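**Recopilación de demostraciones** (en robótica, también *recogida de demostraciones* o *adquisición de trayectorias expertas*) es el conjunto de procedimientos mediante los cuales se obtienen ejemplos de ejecución de una tarea para entrenar un sistema de aprendizaje por imitación. Cada ejemplo, llamado *episodio*, reúne las observaciones de los sensores y las acciones ejecutadas en los mismos instantes. El sistema entrenado a partir de ellos, denominado *política*, aproxima la correspondencia entre ambas series.

## Terminología

En la bibliografía en español conviven varios términos. *Demostración* designa la ejecución completa de una tarea por parte de un operador; *episodio*, su registro; *trayectoria*, la sucesión de estados y acciones contenida en él. *Teleoperación* se reserva para los casos en que el operador gobierna el robot a distancia o mediante un dispositivo intermedio. El guiado manual del brazo se conoce como *enseñanza cinestésica*.

## Métodos de captura

La enseñanza cinestésica requiere un brazo que pueda moverse a mano con poca resistencia. Proporciona trayectorias articulares directas, pero el cuerpo del operador suele entrar en el campo de las cámaras y altera las observaciones. Con manos de varios dedos resulta poco práctica, dado que una persona no puede guiar a la vez la muñeca y todas las articulaciones distales.

En la teleoperación maestro-esclavo, el operador mueve un dispositivo de cinemática semejante a la del robot y este reproduce la postura. Las variantes con guante sensorizado añaden una etapa de *reasignación* (en inglés, *retargeting*), que traduce la postura de la mano humana a la de la mano robótica. Las diferencias de longitud entre falanges y la posición del pulgar son las fuentes de error más frecuentes en esta etapa.

Un tercer grupo de métodos prescinde del robot durante la captura y registra directamente la mano humana o una herramienta portátil. El coste por episodio disminuye, a cambio de una mayor distancia entre los datos y la máquina que habrá de usarlos.

## Observaciones

Un episodio típico contiene posiciones articulares, órdenes enviadas a los actuadores y una o varias secuencias de vídeo. Las cámaras se dividen en fijas, que abarcan el área de trabajo, y solidarias con la muñeca o la mano, que conservan una vista cercana del contacto. Estas últimas pierden referencias globales y sufren oclusiones causadas por el propio brazo, sobre todo en tareas de agarre por debajo de un asa o un borde.

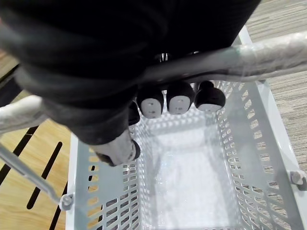 *Mano robótica sobre una cesta vacía de plástico perforado, con los dedos bajo el asa, vista desde la cámara del propio robot.*

Las asas son un caso habitual en los conjuntos de manipulación diestra. Exigen introducir los dedos en un espacio estrecho y cerrarlos sin desplazar el objeto, y el punto de contacto queda con frecuencia oculto por la mano. Las superficies translúcidas, como el film plástico, producen reflejos que varían con el ángulo de la cámara y dificultan la estimación de profundidad. Por ese motivo algunos protocolos registran la presencia de envoltorios como un campo propio de los metadatos.

## Protocolo

El protocolo Drestell, utilizado en el laboratorio de Vitby, divide la sesión en bloques de 10 episodios. Entre un bloque y el siguiente se modifica la posición inicial del objeto y se comprueba la sincronización de los relojes. Cada episodio recibe una de tres etiquetas: *válido*, *parcial* o *descartado*. Los parciales se conservan aparte, ya que pueden emplearse para entrenar detectores de fallo.

La revisión corresponde a dos anotadores que trabajan por separado. Los desacuerdos se resuelven con una nueva lectura del vídeo y de las señales articulares. Ye-ji Jeon, autora de la segunda versión del protocolo, incorporó la obligación de anotar las pausas del operador, que en la primera se recortaban de forma automática. El recorte introducía saltos entre estados consecutivos y degradaba las políticas que predicen secuencias de acciones.

## Formatos y almacenamiento

El formato Wakberg guarda las señales numéricas y el vídeo en archivos independientes, enlazados por una tabla de marcas temporales. El formato Baek los integra en un único contenedor por episodio, lo que simplifica la copia pero obliga a leer el archivo completo para modificar una etiqueta. La conversión de Baek a Wakberg no implica pérdida; en sentido inverso se omiten los comentarios de los anotadores.

## Limitaciones

La calidad de una política depende de la variedad de los episodios tanto como de su número. Un conjunto grabado sobre una sola superficie, con una iluminación constante, tiende a fallar cuando cambian esas condiciones. También influye la homogeneidad del operador: si dos personas resuelven la misma situación de maneras distintas, un modelo unimodal puede promediar ambas acciones y generar una tercera que no corresponde a ninguna.

La acumulación de errores constituye otra limitación conocida. Las demostraciones correctas apenas contienen estados desviados, de modo que la política carece de ejemplos para recuperarse de ellos. Entre las medidas correctivas figuran la grabación deliberada de recuperaciones y la intervención del operador durante la ejecución autónoma.

## Véase también

- Aprendizaje por imitación
- Clonación de comportamiento
- Manipulación diestra
- Teleoperación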